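Enseñar a un robot a montar un procesador: informe final del proyecto

Ximena Cervantes
Febrero de 2021

Cuando elegí este tema pensaba, con bastante inocencia, que lo difícil sería programar. Luego resultó que casi todo el trabajo estaba en mis propias manos: en aprender a mover un brazo a distancia con la calma suficiente para que otro programa pudiera sacar algo útil de mis movimientos. La tarea que me propuse fue el montaje de piezas en una torre de ordenador abierta, tumbada sobre la mesa, y en especial colocar el procesador en su zócalo. 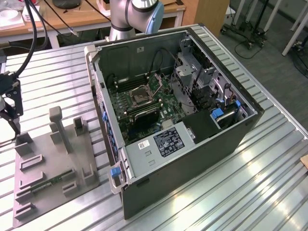

Las demostraciones las grabé en enero con Grerix, el programa de control remoto que usamos en el laboratorio, y las revisé después una por una con Wollorex (tardes enteras, pero les cogí cariño). En total reuní 121 demostraciones, y de ellas me quedé con 60 para el entrenamiento. Descarté las que tenían dudas largas, porque el modelo aprende también las vacilaciones y acaba parándose donde yo me paraba a pensar.

El soporte impreso en 3D me ahorró muchísimos disgustos. Al principio dejaba las piezas sueltas sobre la mesa y cada intento empezaba de una manera distinta; con las ranuras, en cambio, todo vuelve a su sitio y una puede concentrarse en el gesto.

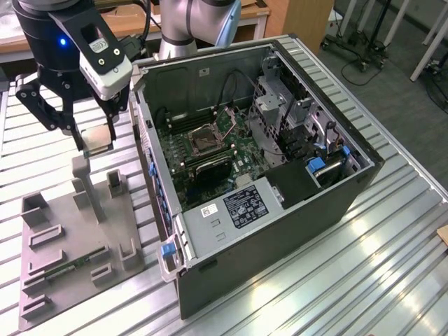 El momento más delicado es la bajada hacia el zócalo. Con el mando no se siente nada en los dedos, así que hay que fiarse de la vista y avanzar muy despacito, corrigiendo el giro antes de bajar y nunca a la vez. También probé a guiar el brazo directamente con la mano, que es mucho más agradable (¡y más rápido!), pero mi brazo tapaba la cámara y tuve que dejar esas grabaciones fuera.

Para una segunda versión me gustaría repetir las demostraciones con 2 personas distintas al mando, a ver si el modelo se vuelve menos dependiente de mis manías, y variar un poco la posición de la torre.

Trabajos relacionados
Wogan: clasificar tornillos por demostración
Proka: un mando casero para teleoperación
Guía para anotar grabaciones con Wollorex

Contacto | © 2021 Proyectos de estudiantes | Volver arriba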